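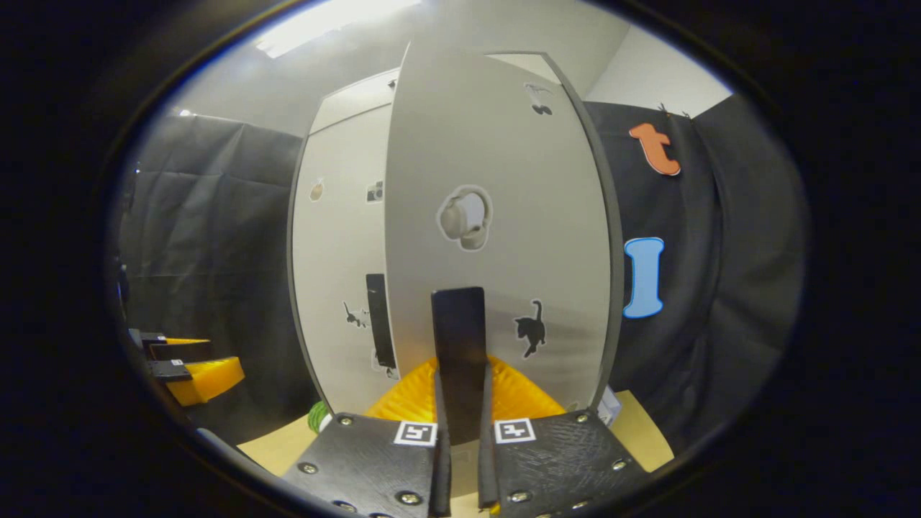 Household Task Operators, September session
Jorska, Drollard building

Jorska is looking for people to do ordinary chores with a hand-held gripper so that we can find out which of them a machine is ready to take over. Folding towels still goes badly. Putting a bowl back on a shelf goes well until the shelf is a different height. We need many more tries by many different hands.

What you will do
You will work at a tabletop station, moving dishes, containers and small household items from one spot to another. Each task is short and is repeated with small changes. A lead shows you the grip on your first morning, and after that you work from a task card. You will also fill in a short sheet at the end of each block saying which tasks felt awkward and why.

Who can apply
Adults 18 and over. No technical background needed. People who have worked in kitchens, hotels, laundries or stockrooms are especially welcome. You should be able to stand for an hour at a time and use either hand. Glasses are fine.

Hours and pay
Shifts start at 9 a.m. or 1 p.m. There are 53 places. Pay is $300 per block of four shifts, paid at the end of the block. Parking is free behind the building.

To apply
Write to Kolbrún Damgaard at the Jorska front desk with your name, the shift you prefer and a few lines on the chores you do most often. Please mention any wrist or shoulder trouble. We reply to everyone by email.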